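Subject: Re: [astlow-social] cups and lids, again
Date: 2023-01-09

On the Astlow social list, someone wrote:
> Do we still have lids that fit the Grovelier cups? I found
> one sleeve of 318 and none of them will go on. Also, who
> ordered 1000 straws?

The straws were me. Stikton sells them by the thousand or not at all, and I was weak. We should be through them by March if everyone drinks with both hands.

On lids: the black ones go on the small green cups. I have never got one onto a white paper cup and I've stopped trying. Current state of the drinks table: 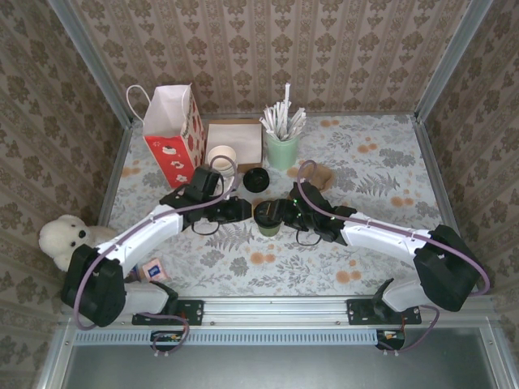 Green cup with its lid on, white cups and straws behind.

The napkins live on top of the cardboard box, so please don't put them back in the cupboard. If the Negri order shows up before I'm back, it goes in room 426, three boxes, any way up.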